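Feb 29, 2020

Mann iteration, l^p test runs, continued from the Clomwood sheet.

Reran the averaged scheme for the nonexpansive map T on the truncated space, p = 3, step sizes 1/(n+1). Residual ||x_n − Tx_n|| falls below tolerance after some 1,000 steps. With the constant step 1/2 it takes 73. Starting point the same in both.
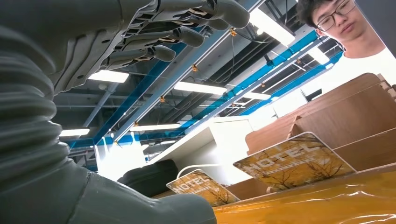 The Halpern variant is slower at first but settles on the fixed point nearest the anchor, as it should — checked against Sakda's closed form for the 2-dimensional case. Agreement to the last digit printed.

Open: p = 1. No uniform convexity there, so the estimate on page 33 does not apply. Residual still goes down for this T, but I have no proof. Fabian Gasser suggests Ishikawa's argument, which needs only bounded iterates. To write out in full before touching the code again.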